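The Sorting Standard

The procedure had been written by Milagros Calimlim in February, and it ran to 14 steps. Rhea Catacutan had inherited it along with the apartment on Himberg Street, the lease on a storage unit in Hernarthorpe, and a kitchen drawer that would not close.

Step 1 was to empty the drawer onto a flat, light-colored surface. Step 2 was to discard nothing. Rhea read Step 2 again and put the corkscrew back in the pile.

Her aunt had spent 31 years in document control at Skideck, and she wrote about cutlery the way she had written about valves. An item was "in service" or "out of service." A spoon with a bent neck was "in service, degraded." There was a revision table on the last page. Revision 4 removed the word "spork" and gave no grounds.

The bins were specified in Step 5: clear enough to inspect from the side, open at the top, set in a row at the back of the table. Chopsticks went to the left. The procedure did not require them to match. It said only that two made a pair, and that a pair was to be filed before anything else was touched.

Rhea had taken this for a typing error until she reached the note under it. "Ambrosio's is the dark one. Do not look for the other. File with mine."

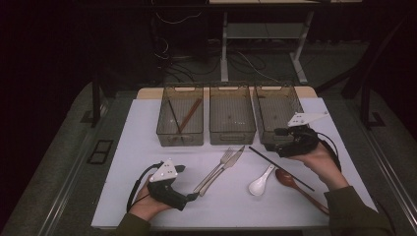 She read the note at 8 in the evening and did not go on to Step 6 until the kettle had boiled and gone quiet. Ambrosio had died before she was born. In the family he was a name on a toolbox and a chair at the end of the table – no one had ever mentioned what he ate with.

Step 6 covered forks. Step 7 covered spoons, with a clause on ladles. She followed both as written. At Step 14 the procedure called for a signature and a revision number, so she took the pen from the windowsill, wrote a 5 in the empty row, and under "Change" entered: none.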